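Draining cut fruit and tomatoes: square metal tub with holes plate, or a normal colander?
Forum: Kitchen and Table > Tools and Containers

Posted by zernard_balcony
September 4, 2023

Hello all. I apologize in advance for my English, I write slowly and I check the words, but some mistakes will stay.

My question is about draining small wet food. I cut a lot of tomatoes in this season, and also strawberries when the shop sells them cheap at the end of the day. Until now I put everything in a round colander over a bowl. It works, but the colander rocks, the bowl slides, and in my refrigerator the two together are too high for the shelf. So the food stands on the counter, and I do not like this in a warm kitchen.

At my sister's place I saw a square metal container with a plate with holes inside. The food lies on the plate and the juice goes under it. I would like to buy one, but I have these doubts:

Is it easy to clean in the corners?
Does the plate lie well, or does it move when you lift the container?
Is a square one really better in the refrigerator?

I cook for 4 persons, so I do not need a restaurant size.

Reply by mossy_pantry

I have used one of these for years and I would not go back. Mine came from a shop called Flalla, which I think has closed. The big advantage is the flat bottom. You set it down and it stays. Colander feet are always a bit wrong, at least on my counter.

About the corners: get one where the corners are rounded on the inside. If they are sharp you will be in there with a toothbrush.

Reply by Barros_fan_44

Going to disagree. For tomatoes I want depth and air on all sides. In a flat tub the juice stays in the same closed place as the food, and if you forget it overnight the lower part smells of old tomato. With a colander over a bowl I can see how much came out, and I use the juice for soup. Also the flat plates drain slower. Fewer holes on the sides, meaning none.

Reply by mossy_pantry

But you can use the juice from the tub also? You lift the plate and pour. I do it every week.

Reply by Barros_fan_44

You lift the plate with the food on it, and half of the food falls in. I have seen this happen in my own kitchen. Maybe I am clumsy, but a tool should be kind to clumsy people.

Reply by Godelieve Kuipers

Good evening. I have a container of this kind, and I would like to answer with some care, as I think you are both a little right.

I use it mostly for small pieces, and small pieces are where it is good. When I cut a tomato in little cubes for bread or for salad, a normal colander with long slots lets them go through or holds them in the slot. Small round holes do not have this problem. I put the pieces on the plate with a spoon, never by turning the whole cutting board over, because then they fall in a heap and only the lowest ones drain. One layer, with space between.
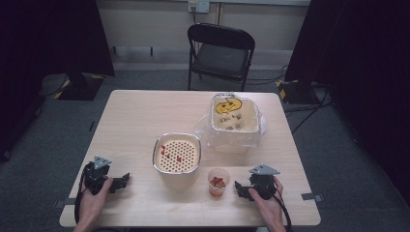 Small red pieces on the perforated plate, with the little clear cup next to the work.

You asked if the plate moves. In mine it moves a little if I walk fast with it. I solved this by not walking fast. A friend puts a folded paper towel under one side, but then the towel drinks the juice, so I do not recommend it if you want to keep the juice.

For the cleaning, I wash the plate directly after use. This is my one strict rule. Tomato seeds that dry in small holes are a punishment. If I was lazy, I put the plate in warm water with a spoon of baking soda and I go to do something else. After this a soft brush is enough. I never use steel wool on the shiny walls. I did it once on another bowl and the scratches are still there.

For 4 persons the size is important. Before you buy, measure the refrigerator shelf, and measure also the height with the lid on, if there is a lid. I forgot the lid.

Reply by zernard_balcony

Thank you, Godelieve, this is very useful. "I forgot the lid" is exactly a thing that I would do. May I ask if you salt the tomatoes on the plate, or before?

Reply by Godelieve Kuipers

Before, in another bowl, for a quarter of an hour. Then I lift them over with a spoon that has holes. If I salt on the plate, the salt stays on the upper pieces and the lower ones get nothing. It is perhaps also not good for the metal when salt sits on it for a long time, but about this I am not certain and maybe another person knows more.

Reply by tin_and_thyme

On the salt question: decent stainless steel will survive a short salting without trouble. What you should avoid is leaving salty juice in it for days. You can get little pits in the surface. They do not make the container useless, but they are ugly and they hold dirt.

For berries I would say something different from everybody here. Do not drain them wet in any metal tub. Wash, spread on a clean towel, let them dry, and only then put them on the plate in the cold. Berries on a plate with holes keep better than berries in a plastic box, in my experience, as the air goes under them too. But they must go in dry.

Reply by Barros_fan_44

The towel gets stains. Strawberry never comes out.

Reply by tin_and_thyme

So use a dark towel, or an old one. I have a towel that is only for fruit and it is already ruined, so it cannot be ruined more.

Reply by mossy_pantry

Same here, mine is so pink that guests believe it was sold like this.

Reply by prarninska_kitchen

May I ask about price? In the Prarninska catalog the square set with plate costs 319 and the one without plate is much less. (This is in my currency, do not be afraid.) Is it possible to buy a plate separately and put it in any square container?

Reply by mossy_pantry

Possible, but measure the inside and not the outside. The rim is wider than the bottom on nearly all of them, so a plate that looks correct from above will stop halfway. This can be fine, it gives more room for juice. It can also tip over when you press on one corner.

Reply by Godelieve Kuipers

I agree with the measuring. I would add that a plate should have something to stand on, small feet or an edge. If it lies flat on the bottom, then the food lies in its own juice and you have paid for nothing. When you are in a shop, ask if you may put the plate in and press with a finger in each corner. They look at you a little strange, but they allow it.

Reply by Barros_fan_44

This I can sign. I still keep my colander. For pasta, for washing lettuce, for anything big, the tub is hopeless, it is full in one second and the water comes over the rim. I have seen more than 1,000 gadgets that promise to replace a colander, and mine is still hanging on the same hook.

Reply by tin_and_thyme

I do not think that the question was to replace the colander, the question was about small wet food in a small refrigerator.

Reply by Barros_fan_44

The title says "or."

Reply by zernard_balcony

The title is my fault, I should have written it better. I keep the colander for pasta, of course.

I measured my shelf this evening. With the lid there is a place only if I move the mustard and the jam to the door. My husband says the door is full. We will discuss it.

So for now my plan is: a medium container with rounded corners, a plate with feet, tomatoes salted before in another bowl, berries dried on a dark towel. If the first try goes badly I will write again in this thread, and Barros_fan_44 may laugh at me.

Reply by Barros_fan_44

I will not laugh. I will ask for the juice.

Reply by prarninska_kitchen

Please write also if you find a plate separately, and the inside size of it. I am still looking.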